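Sorting a shared table of mixed small items
Posted in: Shared Rooms and Storage

We are responsible for one long white table which several groups use in turn. It has gradually filled with toy blocks, a cutting board, bowls and plates, drinks containers and packaging, and it is no longer clear what should be stored together. Guidance is requested on the order of work and on the type of container to be purchased. The budget is 48 pounds. Photographs are attached.
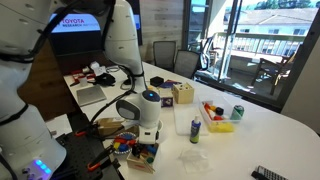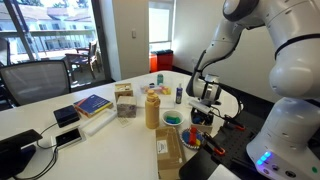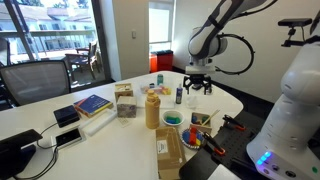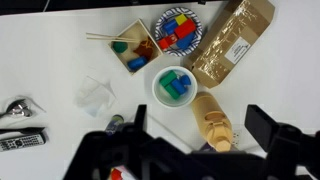 Isabelle Sutherland

It is recommended that the packaging be dealt with first. The taped cardboard box in the second and fourth photographs takes up a good deal of space. Kindly establish whether it is required, and if it is not, flatten it. The crumpled plastic bag in the first should be removed at the same time.

The blocks should then be brought together. They are at present divided between a patterned plate and a white bowl, although a clear storage bin of toys already stands on the same table. One further bin of that kind would be sufficient. The pegs should remain in the wooden shape-sorter, where they are less easily lost.

The long foam block may be stood upright in a cupboard. The blue book should be returned to a shelf. Please allow 10 minutes at the end of each session for returning items, and display a short list on the wall.

Hằng Vi

I agree with the above as regards the bins. Drinks should have a separate place away from the book and the phone. We use the Brestov stacking boxes, and the lids are poor.

Orix405

Labels. Put the labels on the front of the bins and leave the lids plain.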